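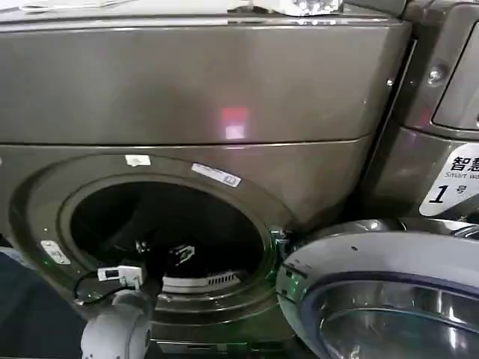
Home News Residents Bookings Contact

Laundry room: notes for August

The shared laundry at Tustwood House is open again for all residents. The door code hasn't changed. Hours are the same as before, with the last load to be started by 9 in the evening so that the people living on either side get some quiet.

Most of the questions we get at the office are about the dryer, so this item starts there.

Clean the lint filter before each load. The grille is at the front of the drum, low down, just inside the door opening. Wipe along the slots with a dry cloth or your fingers and put the fluff in the bin. A blocked filter means a longer cycle and damp towels at the end of it. Kaiwen Li on level 2 ran one load of sheets three times last month before he checked the filter, and he has asked us to pass that on.

Check the drum and the rim before you load. Hair clips, coins and small socks get left behind. Anything found goes in the lost property tub at the office, where Hina Arain keeps it for 4 weeks. There is currently one child's grey mitten, a set of keys on a Misar Hardware tag, and a pillowcase with blue piping.

Please don't overfill. The drum should be no more than two-thirds full, and doonas should go in on their own. If you have a queen-size doona or larger, the laundromat on Flireck Street has bigger machines and is open on Sunday.

When you have finished, leave the doors open. The rubber seal on the washer goes mouldy when it is kept shut, and the smell gets into everybody's clothes. Run a cloth around the fold of the seal while you are there. The same goes for the detergent drawer, which should be pulled out a little to air.

The washer and dryer that work as a pair are both marked with the number 1. If you are reporting a fault, give us the number and say whether it is the washer or the dryer. "The one near the wall" has caused some confusion.

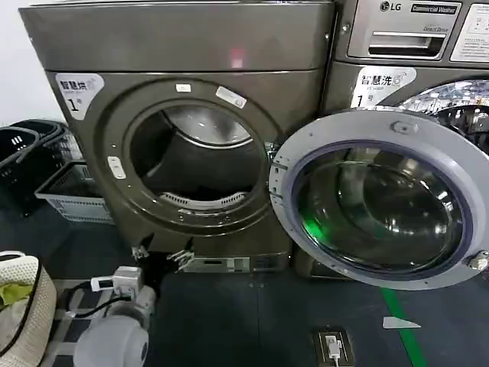
Baskets and crates

Baskets can stay along the wall while your load is running. They can't be stored there. Put your unit number on anything you leave, including crates, and take it with you when you collect your washing. Unmarked baskets still in the room on Sunday night will be moved to the bike store.

If someone's load has finished and you need the machine, wait ten minutes, then move it to a clean basket. Don't put it on top of the machines.

Booking

The paper sheet has been retired. Bookings are made through the residents' page or by calling the office on extension 3094. Each booking is 47 minutes for a wash, and you can hold 2 in a row. If you are more than ten minutes late, the next person can take the slot.

Hongjun Wei looks after faults and refunds. Leave a note under the office door with your unit number, the machine number and the time of day it happened.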